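## 3. Oiling a board before first use

The label on most board oils promises one coat and done. I don't believe it, and the Borka tin says the same thing in bigger letters. Plan on three coats and an evening you won't get back.

1. Sand with 400 grit, along the grain. Some guides tell you to go finer. I tried it and couldn't feel a difference.
2. Wipe off the dust with a barely damp cloth and let the board dry fully.
3. Pour a small puddle of oil in the middle and push it outward with a rag. Do the end grain twice - it drinks more than the flat faces.
4. Leave it for 2 hours, then wipe off whatever is still sitting on top.
5. Repeat until you have three coats, and let the last one stand for 8 hours before any food goes near it.

**Caution:** Rags soaked in linseed or other drying oils can heat up and catch fire by themselves. Lay them flat outdoors to dry. Do not ball them up in the trash, whatever your uncle does.

**Note:** "Food safe" on a tin tells you very little until the oil has cured. If the maker won't give a cure time, buy a different oil. Plain mineral oil never cures, so it needs topping up, and the Broncombe leaflet skips that part.

**Note:** Wax on top is optional. It looks nice for a week or so. I stopped bothering in August and my boards have done fine without it.

Pale maple shows missed patches less than walnut does, so check it under a low lamp before you put the oil away. 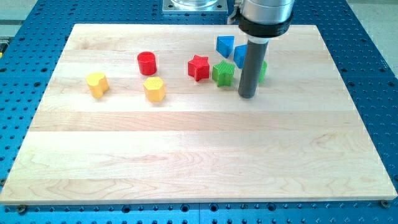 Špela Hoxha: I'd argue with step 4. In a cold shop two hours is nowhere near enough, and I leave mine overnight between coats.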